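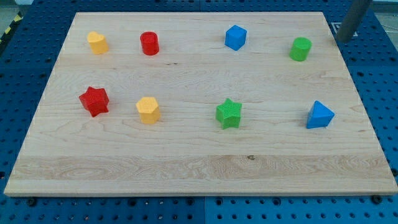 *A pale board on the blue perforated table, with eight colored blocks in two rows of four.*

## Section 4: Oiling a new board

I'm going to assume you've read Section 2, picked your wood and got the edges the way you like them. If you skipped the sanding part, go back, please. Oil makes scratches louder, and you'll see every one of them from across the room.

This section is for bare wood boards of any size, from a cheese board up to a big project board you keep on the bench. It won't work on anything that already has varnish on it. If a drop of water sits on top like a bead and stays there, you've got a coating, and you want Section 6.

### What I use

- Rinov board oil, part number 1774 (the small can is plenty for a first board)
- 2 lint-free cloths, one for putting oil on and one for wiping it off
- Fine sandpaper
- A shallow metal dish
- Gloves, if you care about your hands more than I do
- A bucket of water with a lid

I buy my cloths from Chaiyaporn, the restaurant supply place in Deltbridge, because they sell them by the bundle and they don't shed. Old T-shirts are fine too. Old towels are not! I spent a whole Monday evening picking loops out of a tray with tweezers.

### Before you start

1. Clear everything off the board and wipe it down with a barely damp cloth. This raises the grain a little, and the wood will feel fuzzy. That's normal.
2. Let it dry completely. I leave mine overnight, standing on edge so both faces get air.
3. Sand the fuzz off by hand, with the grain, using light strokes. You're only knocking down the whiskers, so stop as soon as it feels smooth.
4. Vacuum the dust, then go over the board with a dry cloth. Check the end grain, where dust loves to hide.

**Note:** Knots drink oil at their own pace. Some stay dull after the first coat and some go shiny right away. Either way, treat them the same as the rest of the board and let the second coat even things out.

### First coat

5. Pour a little oil into the dish. Go smaller than you think, because you can always pour more and it's a pain getting it back in the can.
6. Fold the cloth into a pad, dip it and work along the grain from one end to the other. Do the underside first, then flip the board and do the top (I rest mine on a couple of scrap strips so the underside doesn't stick to anything).
7. Do the edges last. They soak up a lot, and the end grain may want a second pass while you're at it.
8. Walk away for the waiting time printed on your can. Make coffee. Don't poke it.
9. Wipe off everything that hasn't soaked in, using the clean cloth. I mean everything – if it still looks wet, keep wiping.

**Caution:** Oily cloths can heat up and catch fire on their own when they're wadded up. Put them straight into the bucket of water and close the lid, and leave them there until you can get rid of them the way your local waste service wants. Never toss them in the trash while you're "just finishing up." Keep a window open while you work, too.

### Second coat

10. Wait until the board feels dry, with no tackiness when you press your palm on it. In a warm room that can be the next morning. In March, in my garage, it takes a lot longer.
11. Rub the surface lightly with the fine sandpaper and wipe off the dust.
12. Repeat steps 5 to 9 with less oil. You'll notice it spreads a good deal farther this time.
13. Stand the board on edge and let it cure fully before you put anything on it. The can has the curing time, and it's longer than the drying time, so check you're reading the right line.

### If something looks off

**Sticky patches.** Too much oil was left on. Put a little fresh oil on a cloth, rub the patch until it loosens, then wipe it dry. Heike Hagedorn taught me this one after I'd already sanded a whole board back to bare wood, which I was not thrilled about.

**The board is cupping.** You probably oiled one face only. Oil the other face, set the board on edge somewhere cool and give it a few days.

**Pale rings.** A damp glass did that. Let the spot dry, sand it gently and oil it again, feathering out past the ring.

If you're using Ikden wax on top, wait for the full cure first and then go on to Section 5.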